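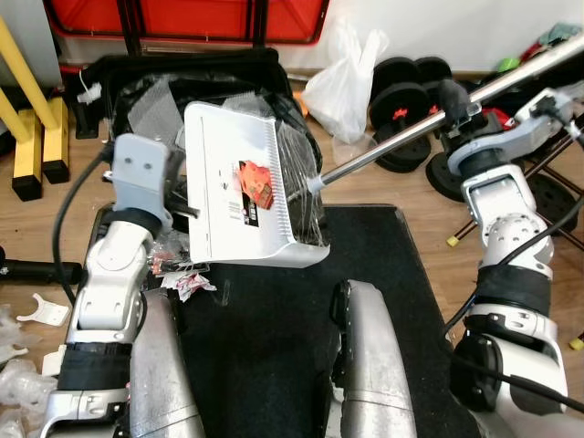 Who empties the dustpan after the sweep-up? Whoever swept, straight into the lined bin, and then the dustpan and broom go back together.

That was settled in the first five minutes, which may be a record for the Zomard House upkeep meeting. Minutes of the November meeting follow, started 6:40 p.m. in the small exercise room. Filippos Xenos in the chair and also writing this up, so please forgive any excitement.

1. Last month's minutes
Approved with one fix. The hallway mats were shaken out before the open house, not after.

2. Sweeping and trash
We all agreed the floor is looking so much better than it did over the summer! The new broom reaches under things the old one never did, and the teeth along the edge of the dustpan are a real treat for pulling fluff off the bristles. Comb the broom over the dustpan while you hold it above the bin, and the fluff drops right in.

Questions came up on what goes in the black bin. Agreed:
Floor sweepings, paper scraps and plastic wrap all go in.
Big sheets of clear wrap get squashed down first, since they fill the bag in no time.
Bags get changed when the bin is full and on the last evening of the month regardless.
Cardboard goes downstairs to the Economou side of the building, flattened.

Peeling the product labels off new supplies was raised again. Left to whoever feels like it. (I will probably do it. I love peeling labels.)

3. Supplies
The Draveck order came in at $167, under the $200 we set aside. It covered trash bags, floor cleaner, two packs of cloths and a replacement doorstop. There was a cheer for the doorstop. What's left over stays in the supplies envelope for next time.

Someone asked if we should switch to the Cloranis floor cleaner. Two people like the smell, one strongly does not. Put off until we finish the bottle we have.

4. Layout of the exercise room
A good long talk, and I think the best part of the evening. The yellow frame has become the favorite spot in the house, and everybody wants it to stay. The trouble is how much gets parked in front of it, the metal rack most of all - you have to shuffle past sideways to reach the handles.

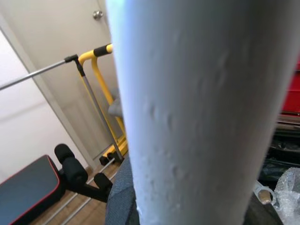

We went over three ideas. Moving the rack down the hall would free up the most floor, but then it blocks the linen closet. Folding it away after each use sounds fine and we have promised it before. Sliding it along the wall, on the far side from the door, got the most support, and we will try it for a month. The door has to open all the way whatever we do, and that goes for bags and shoes left on the floor too.

Filippos will put tape down to mark where the rack goes. Tape color to be decided by whatever is in the drawer.

5. Money
Balance in the house account is $2,617 after the Draveck order. A new floor mat was priced at $99 and approved on the spot. It should be thick enough for the people who do their stretches at six in the morning, and hopefully thick enough for the people asleep underneath them.

6. Other business
The room got a proper clean right after the October workshop and it made such a difference. Thank you to everyone who stayed late for that!
The doorknob sticks in damp weather. Try a little oil before we call anyone.
Window cleaning carried over to the next meeting.

To do
Tape for the rack: Filippos
Order mat: Filippos, once somebody measures the floor
Oil for the doorknob: open, please sign up on the sheet

Closed 7:55 p.m. Leftover lemon cake is in the kitchen, second shelf.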